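Woltora Library Extends Craft Lending Program

The Woltora Public Library will continue its craft lending program through July, following a first season in which residents borrowed 2,496 items. The program lends tools, patterns and starter kits to any cardholder at no charge.

Basket weaving was the most requested subject - 84 residents are now on the waiting list for beginner classes. The library will add evening sessions in the Forsberg Room, each open to 40 participants.

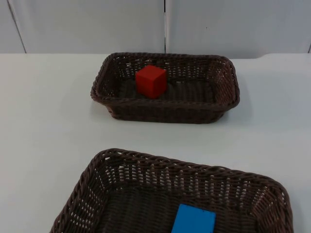
How to register

Registration opens at 9 a.m. at the front desk and by telephone. A library card is required, and children under 12 must attend with an adult.

"Demand has been steady in every age group," said program manager Roya Bakhtiari. Kits may be kept for three weeks and renewed once.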